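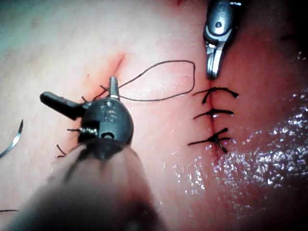

**Ticket 241: wrist camera stream drops during suturing episodes**

Status: open, workaround in place
Site: Grinton, bench 2
Opened by: Georges Zein
Project: Stestivell

**Problem**

Episodes from the May batch fail the sync check on upload. The left wrist stream has fewer frames than the joint log. Of 1,149 episodes uploaded, 50 were rejected. All 50 are knot-tying. Needle pickup and needle handover are fine.

**Log**

09:10. Pulled three rejected episodes. Gaps come late in each one, while the thread is being pulled through. No gaps in the first minute.

09:45. Swapped the left camera cable. Recorded two knots on the practice pad. Same gaps.

10:30. Checked disk writes. The recorder stalls when the buffer reaches 4,000 frames, then throws away what arrives during the stall. Knot-tying episodes run longest, so they are the ones that get there.

11:20. Asked Berkarbridge if they see this. They do not, but they split recordings at every stitch. We record the whole closure as one episode.

13:05. Set the recorder to flush every 241 frames. Four full closures recorded, no gaps.

14:40. Two of those four have the wrong task label ("handover" in place of "knot"). Operator error at the pedal, not related. Relabeled by hand.

**Workaround**

- Keep the flush setting on for bench 2.
- Start a new episode after each finished stitch.
- Leave old thread ends on the pad unless they catch on a jaw. The training set should include cluttered pads.

**Still to do**

- Apply the same setting at Abu Hammour.
- Decide if the 50 rejected episodes can be trimmed at the first gap and kept as partials. Georges to check with the training side.
- Add a buffer warning to the operator screen.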